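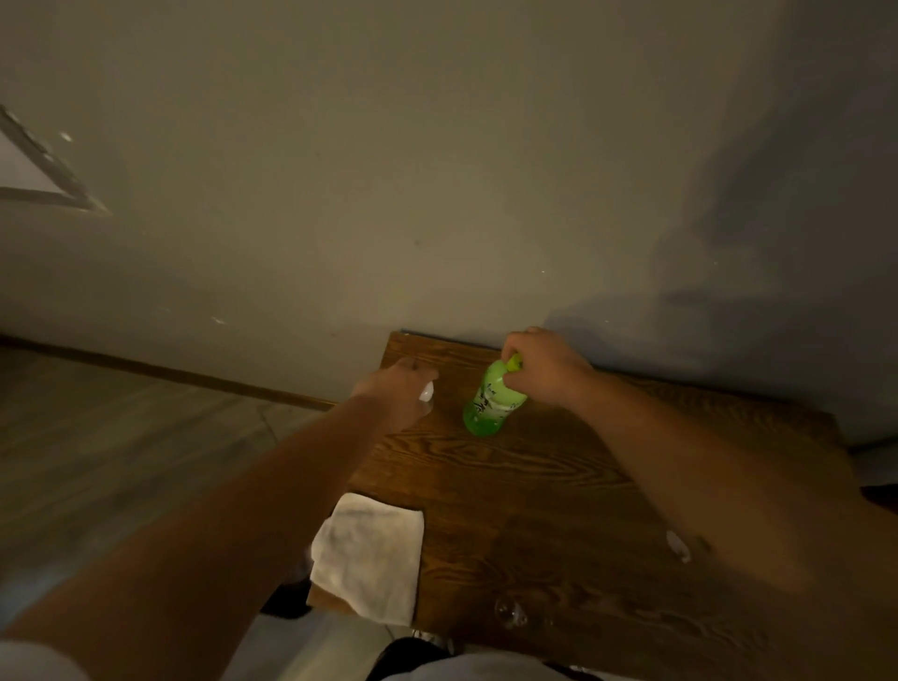 Green bottle on the tabletop, cloth folded at the front

Pendbridge Household List - message 901
Date: 29 November 2000
Subject: Re: cleaning a wood top, what goes on and what doesn't

Sorry, quick one, dinner's on. Replying in bits under your bits.

> We have let rooms at Ginholm for a while now and all of them have
> a wood table or desk against the wall. I want one bottle of something
> and one cloth per room and have done with it. Everybody tells me
> a different thing. Washing-up liquid, vinegar, furniture polish,
> plain water. Which?

Depends what's on the wood. If it's varnished or sealed you can get away with nearly anything so long as it's weak and you don't leave it sitting. If it's oiled or waxed then no washing-up liquid, it takes the wax off and you get a grey patch. Drop of water somewhere at the back where the lamp goes, leave it a minute. Beads up - sealed. Soaks in and goes dark - it isn't, dry it off quick.

For a sealed top I use a weak mix in a spray bottle. One squirt of liquid to a pint of warm water, no more. More than that and you're wiping smears till bedtime.

> I have been spraying straight on to the table and it leaves spots.
> Is it the stuff or is it me?

Both probably. Spray the cloth. If you must spray the table then don't stop for a chat after, wipe straight off, along the grain, then again with a dry cloth. Beads of liquid left to dry by themselves are your spots, worse on anything reddish or dark with a strong grain as the light from the window catches every one.

Also get the wall out of the way. Table that's pushed up against a painted wall, you spray towards the back edge and half of it goes on the paint. Ours had a row of little marks at exactly table hight in every room before I twigged. Pull it out a hand's width, do the back edge, push it back.

> What cloths do you all use? We bought a pack of 11 from Ghasemi in
> August and they shed fluff already.

White cotton, old sheets cut up and hemmed. White so you can see what's come off. Fold it in four, use a face, turn it, use the next. When it's gone grey on every face it goes in the wash, not back on the table. No softener in the wash, it leaves a film and then the cloth just pushes the wet about.

Ghasemi cloths I had too, the blue ones. They stop shedding after a few hot washes but then they don't soak anything up either. Fine for windows.

> Somebody on here swore by Vumix. Any good on wood?

No. Fine on the bath. On wood it went tacky and I had to go over the whole top again with warm water, twice. Might be alright if you thin it right down but I'm not buying another bottle to find out.

> Last thing. The desks. How do you clean a desk that has somebody's
> bits all over it? 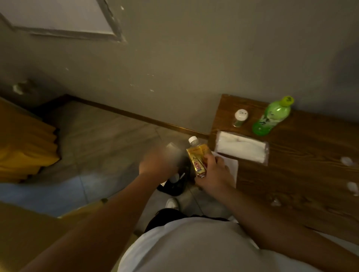 Yellow bottle with the white cap, desk to the right, bin by the wall

Bottles off first, all of them, including the small ones. People shove them along with the cloth and clean round them, then you get rings. Lift, wipe the bottom of each, put on the floor or a tray. Caps done up tight before you lift anything, ask me how I know (bleach, green carpet, room 123 at the old place).

Have the bin next to you while you're doing it. Right by the desk with a bag in. Then the empties and used tissues and dead cups go straight in and don't go for a ride round the room first. Tuck the bag well down over the rim, the thin ones slide in the moment anything heavy goes in.

Don't chuck a bottle with something in it. Stand it at the back of the desk and leave it for them, it's theirs. And anything without a label you can read, don't sniff it, don't pour it into anything else, leave it where it was. We had one lodger who kept hair stuff in a lemonade bottle.

Order I do it in:

bin across to the desk
rubbish out
bottles off, wipe bottoms
crumbs off dry - brush or dry cloth, wet crumbs are horrible
damp cloth, with the grain
dry cloth
front edge, where the sleeves go, always the dirtiest bit
bottles back, floor last

Takes me 7 minutes a desk, more if there's candle wax. Wax: let it go hard, old bank card, go gently, then the damp cloth.

Polish I'd leave alone apart from twice a year. It builds up and then you're cleaning off polish, and the next lot of dust sticks to it. If the tops at Ginholm look dull after all this then it could be years of somebody's spray and you want to wash one down properly before you put anything new on. Do one corner first and look at it in daylght.

Has anyone got a way of getting biro off? Meths took the ink but it took the shine as well. Small patch, but it's right in the middle of the desk and there's only so long I can keep a blotter on it.

Must go, spuds boiling over.

--
To leave the Pendbridge list send a blank message with LEAVE in the subject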